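Call for participants: fault watchers, Woter arm study

Vornosside

We need people to sit with a small desktop arm and write down what it gets wrong. The last report gave 1,571 clean moves out of 2,450 and called the rest "operator variance". I don't believe it. In September the arm swung back through its rest position with a hand still over the board, and the log for that run says "completed". A log that can't tell a near miss from a finished job is no use to anyone.

You'll work in pairs, one at the laptop and one with a finger on the cut-off switch. Shifts are 7 hours with proper breaks. We have 17 places. The task is dull: coloured cubes, a ring, a marker board, over and over.

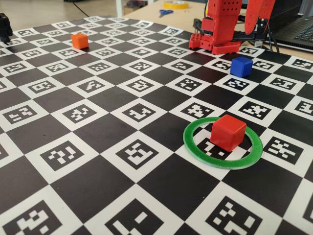
No robotics background wanted. If you have worked for Esfahani or Stustia on this arm, please don't apply. Sleeves rolled up, long hair tied back, no lanyards. Travel is paid, lunch isn't.

Write to the Woter study desk and tell us about a time you didn't trust a machine's own report.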